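Small claims without a lawyer – my demand letter worked, ask me anything

Posted in: Contracts and Debts

tamaren_kate
I finally have something good to report, so here goes! Some of you helped me back in March when my old landlord's management company, Hidgate, kept my whole deposit for "cleaning and repainting." I sent the demand letter you all talked me into, certified mail plus email, and the full amount landed in my account 13 days later. No hearing, no filing fee, nothing.

The thing that helped most was going through my phone and pulling every text with the property manager into one timeline. Date on the left, what was said on the right, and a line under each one saying which page of the lease it went with. It came to 4 pages and I loved making it, which probably says something about me. 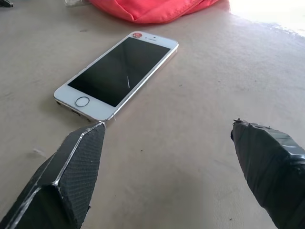
I also quoted the part of the lease on normal wear word for word and gave them a deadline. I kept it polite the whole way through. Happy to share the outline if anyone is stuck on theirs!

ledgerline
Congrats!! Did you name a dollar figure or just ask for "my deposit"?

tamaren_kate
Exact figure, down to the cents, plus a sentence saying I'd ask the court for whatever penalty our state allows if I had to file. Look yours up before you write that, the rules are all over the place.

dockside_Rob
Great result, but I'd push back on emailing it too. Once you email, they write back in two minutes with some half answer and you get pulled into a long back and forth. Paper only. Let them sit with it.

Rosimeire Arruda
I disagree with Rob on this one. I've helped at a tenant clinic for years and I love a belt-and-suspenders letter. Certified mail sometimes sits unclaimed at the post office, and then you're arguing over whether they ever got it. Send both, and if they reply by email with nonsense, you don't have to take the bait. Also – read your lease for a notice clause first. Some of them say exactly how notice has to be sent, and if yours does, follow it to the letter.

dockside_Rob
OK, the notice clause point is fair. I still say most people can't resist answering the email.

tamaren_kate
Ha, I answered once. One line: "My letter states my position." Felt amazing.

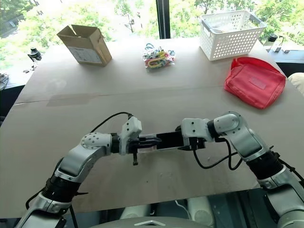
Two arms over the big table.

Gülizar Işık
Loving this thread! Question from the other side of the fence. I do bookkeeping for a little shop called Flilmont and a customer, Tavares, owes us on an invoice that's 60 days past due. Would the same kind of letter work between two businesses, or does it come off as hostile? We'd like to keep them.

ledgerline
Works fine. Attach the invoice and the signed order, give a date, and offer a payment plan in the last paragraph. We've kept plenty of customers that way. Check whether your small claims court lets a company show up without a lawyer though, some don't.

Rosimeire Arruda
Seconding the payment plan! Get it signed, and put in writing what happens if they miss an installment. People skip that part and end up back where they started.

dockside_Rob
I'd call them before any letter goes out. Could be the invoice went to somebody who left.

Gülizar Işık
I did call, twice, and left messages. So letter it is. Kate, I would love that outline if you're still offering.

tamaren_kate
Sending it to you now! Swap out the lease parts for your order terms and the rest should carry over pretty well.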